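Projects > Tridville kitchen trial > Progress reports

Reading time: 3 min
4 comments

Progress report, Zullero kit review
6 October 2023

Quick one this time, full costings to follow when the invoices are in.

Where we are. The Zullero kit (arm, two-finger gripper, wrist camera, the software licence) has been on the bench at Tridville since June. Setup done, training done, now well into the review proper. 17 tasks on the agreed list, all of them ordinary kitchen jobs - fetching bottles, putting lids on, opening and shutting doors, moving cups from one side to the other. All tried at least once. Not all finished.

Runs. Target was 1000 logged runs by the end of this period. We have 969. The shortfall is one lost afternoon when the licence server wouldn't let us in, plus a morning of recalibrating after the arm was moved to clean behind it. Will be made up next period, no change to the plan.

What's gone well. Picking up upright things with straight sides, very reliable now. Cups fine if the handle faces the right way. The gripper pads are wearing better than we feared, still on the first set. Software updates went in without fuss apart from the one in June, which you already know about.

What hasn't. Handles. Anything thin, low down and needing a hook and pull rather than a pinch. The fingers are too fat at the tips and the kit's own grasp planner wants to come in from above, so it fusses about and then times out. Zullero say slimmer fingers are on their way. They said that last time. Squeeze bottles also a nuisance once part empty, they give when gripped and the force reading goes all over the place. We've turned the force limit down, helps a bit.

Wrist camera. Main complaint. Good enough when the arm is still, poor when it is moving. Labels smear and you can't read them, so any task that relies on telling one bottle from another by the print is out unless the arm stops first. Stopping adds time to every run. Colour and rough shape come through all right and we've been leaning on those insted. Asked Zullero whether the shutter can be set by hand - it can't, not on this model.

Compared with Cesinis. We had their loan unit in for a short spell. Better camera, worse gripper, software a pain to install. Wouldn't swap on what we've seen so far. Chaudhary have quoted for a bracket that would let us put a different camera on the Zullero wrist, we think this is worth doing and would like a yes or no before we order. Quote attached seperately, it is 100 over what was left in the fittings line.

Support from Zullero. Mixed. Phone is good, email slow. The manual is still the old edition and doesn't match the menus, so we've been keeping our own notes and can hand those over.

Next period
- finish the missing runs
- slim fingers, if they turn up
- repeat the door and handle tasks at half speed
- bracket from Chaudhary, if approved
- draft of the buy / don't buy section

Leaning towards buy, with the camera changed. Will firm that up when the half speed results are in, as the moving shots are what we're least happy with.

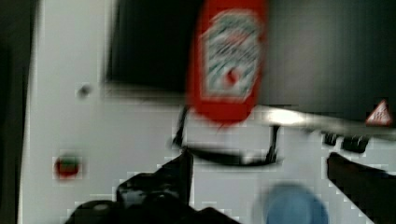 Also need a decision on extending the licence, the current one covers the runs we still owe but leaves no slack for repeats. Zullero will do it month by month if asked. Please let us know either way when you reply about the bracket.

Shared 2 times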